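Cedthorpe Household Manipulation Program
Progress report to the Rededitz Fund – work package 3, hand-held demonstrations
Prepared by the Henier project team, June

Collection moved this period from the bench to furnished bedrooms. Demonstrations are recorded with the two-finger hand-held gripper, with an operator working at the bedside.

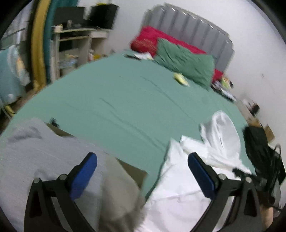 1. Status against plan

The target for the period was 600 accepted bedroom demonstrations. We closed the period 43 short. The running total for all room types is 2,398 accepted demonstrations. The shortfall falls entirely in the second half of the period, when recording stopped while the pose tracking was recalibrated. We expect to recover it by the end of July without added cost.

2. Task set

Bedroom work covers picking up, moving and setting down soft items on or next to a bed. Garments, blankets, pillows and bags are all in scope. Rigid and flat items such as booklets and cardboard are left in place as clutter and are handled only when the task sheet calls for it. Operators do not tidy a room before recording.

3. Data quality

Two faults account for most rejected demonstrations. The first is motion blur during fast wrist turns, which breaks tracking for long enough to spoil the trajectory. Operators have been told to slow the approach and to pause before closing the fingers. The second is the cable, which can drag on fabric and shift the item before the grasp. A shorter lead with a wrist clip is on order from Selvanayagam.

Plain bedding remains a weak case for tracking. Views with a headboard or shelving in the background hold up better, and start positions are now chosen with this in mind.

4. Policy training

The first policy trained on the mixed set is running on the Cedthorpe arm. Grasps on folded cloth are acceptable. Thin plastic is poor – the policy tends to close early. No success rates are reported until the test protocol is signed off.

5. Next period

Complete the bedroom set, retest with the new lead, and begin two-handed folding. No change to budget is requested.

Last updated: Thursday, 4:20 p.m.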